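Festosora sues Travitz over rights to further Cenance films

Wednesday, September 16, 2020

Production company Festosora has filed a claim against the distributor Travitz over the right to make further films in the Cenance series. The claim, lodged last week, asks the court to declare that the sequel option held by Travitz has lapsed. It also seeks payment of a completion bonus which Festosora says was earned on the first film.

The dispute turns on two clauses of a contract signed before the first film went into production. Under the first, Travitz received an option on two sequels, to be exercised in writing within 12 months of the first cinema release. Under the second, that period is paused for as long as the parties are "in active development" on a new script. The contract does not define active development.

Travitz paid for a treatment by the screenwriter Zlata Lytvynenko, delivered in April of last year. The distributor argues that this paused the option period and that its written notice was therefore served in time. Festosora argues that a treatment is not a script, that no writer was engaged to go further, and that the period ran out five weeks before the notice arrived.

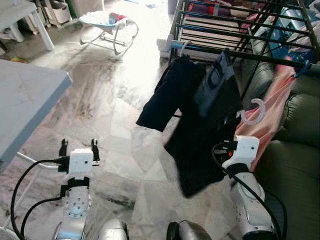 Can Festosora make a sequel with another distributor while the case is open?
Nothing in the contract forbids it outright, but a new distributor would want proof of clear title before putting up money, and Festosora cannot give that proof until the court has ruled or the parties have settled.

The bonus claim is separate and rests on running time and cost. Festosora was to receive a further payment if the film was delivered at no more than 136 minutes and within the approved budget. The running time is agreed. The budget is not: Travitz says reshoots took the film over the limit, while Festosora says the distributor asked for those reshoots and that their cost must be left out of the calculation. The contract excludes "distributor-requested additions" but requires each one to be recorded in a signed change order. Only one signed order has been produced so far.

Miroslava Onyshchenko, who directed the first film, is not a party to the claim. Her own agreement gives her first refusal on directing any sequel, whoever holds the rights, and she is expected to give a witness statement on the reshoots. 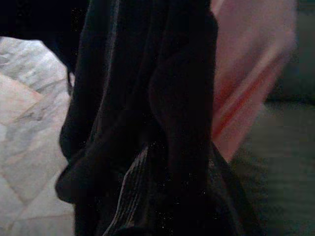 The defence is due within 28 days. Rostyslav Kushnir, the solicitor acting for Festosora, said the disclosure exercise would be heavy, with over 700 emails already identified as bearing on the option period alone. He said his client would ask for the option point to be tried first, as a decision on it could be reached without expert evidence on the budget.

Hanna Pylypenko, head of legal affairs at Travitz, said the company had exercised its option correctly and would defend both parts of the claim. She declined to say whether a script was now being written.

A case management hearing has not yet been listed. Lysenko, the sales agent for the first film outside Europe, said existing licences were unaffected and that the film would remain available in all current territories.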